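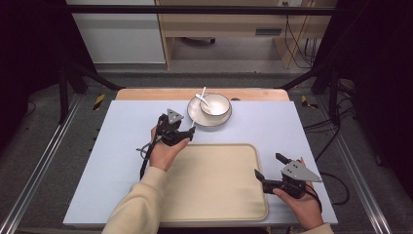
I have a rule about movie musicals, and the rule is that I will forgive almost anything if the second act has a good quarrel in it. Bad wigs, songs that go on for a verse too long, a leading man who sings as if he's reading the label on a soup can - all fine, as long as two people who love each other get to stand in a room and say terrible things in tune.

So you can imagine how I felt walking out of The Lamplighters of Imdale, where the quarrel has been cut.

I saw the stage version twice, years ago, when it was still a scrappy little thing in a 300-seat theater with a leaky radiator by the exit. If you don't know it, the story goes like this. Da-eun Min's character, Hana, comes back to the town of Imdale to run her late uncle's lamp shop, and finds out the town council wants to switch the whole place over to electric lights by the end of November. Her old friend Tobin works for the electric company. They fall back in with each other, she finds out who he works for, they have it out, the lights go up, the lights go down, everybody sings. It's a simple plot! It's practically a napkin plot. And it worked because of that fight at the top of the second act, a duet called "You Never Lit a Thing," where for once the person who's wrong gets the better melody.

In the movie, Hana finds the letter from the company, she looks at it, she looks out the window, and then we get a montage. A montage! She walks along the canal. He walks along a different part of the canal. Strings play. The next time they're in the same room they've both apparently calmed down, and we go straight to the council meeting.

Now, I've heard the defense. My sister gave it to me in the car, and she's a smart person whose taste I mostly trust (she's wrong about westerns). She says a stage fight is big because the people in the back row need it to be big, and a camera can get all of that from a face. And yes, sure, Da-eun Min has a wonderful face. She's the best thing in the picture by a mile. When she reads that letter there's a tiny thing she does with her mouth, like she's about to laugh, and I felt it in my stomach.

But a face can only tell me that she's hurt. I knew she'd be hurt. What the song told me was that she was also being unfair, that she'd left town for 15 years and let other people trim the wicks, and that Tobin had stayed and watched his mother go half blind sewing by lamplight. That's the argument of the whole show. Without it, he's a guy who kept a secret and she's a nice lady with a shop. You could put them on a greeting card.

The movies have been scared of songs like this for a long while now, I think. They'll do a big opening number, because everybody likes a crowd and a crane shot. They'll do the ballad, because somebody wants it to win something. What they won't do is let two people sing at each other while angry, and I suspect it's because that's the moment when singing looks the most ridiculous if you don't commit to it. You can half-commit to a ballad. Try half-committing to a shouting match in waltz time.

The maddening part is that the director obviously can commit. Gil-soo Seok did that little picture Munuven, the one about the ferry pilots, and there's a dinner in the middle of it where nobody raises their voice and you want to crawl under your seat. It has no music at all and it plays like a duet. I went in thinking he was the perfect man for this! And for the first 30 minutes I was ready to write him a love letter. The opening, with the lamps being lit up the hill one after another and each lighter coming in on a new line of the round, is gorgeous. They kept all the overlapping parts, you can hear every word, and he mostly leaves the camera alone and lets people walk through it.

Then the second half arrives and it's as if someone came in and told him to hurry. There are 4 songs missing altogether, by my memory of the cast album, and I don't miss "The Alderman's Hat," and neither will you. "Jundeo Street" was always a bit of filler. But they found room for a brand new number for the inventor, Uchida, who on stage was a comic part with a cough and a ladder. Here he gets a whole song about the future, and he sings it well, and it stops the movie like a dropped piano.

I keep thinking about what that time could have bought. The fight runs shorter than his song does. I went home and played the album to check, which my neighbors probably enjoyed.

Should you see it? Oh, probably. The costumes are lovely, the hill is lovely, and the last shot, when Hana keeps one lamp burning in the shop window with the electric glare all around it, got me even though I was still cross. People near me were sniffling. One man had his scarf over his whole face.

Just do me a favor and listen to "You Never Lit a Thing" before you go - the old recording, with the piano slightly out of tune. Then, when she picks up that letter and turns to the window, you can run it in your head. I did, and I got as far as the second verse before they cut to the canal.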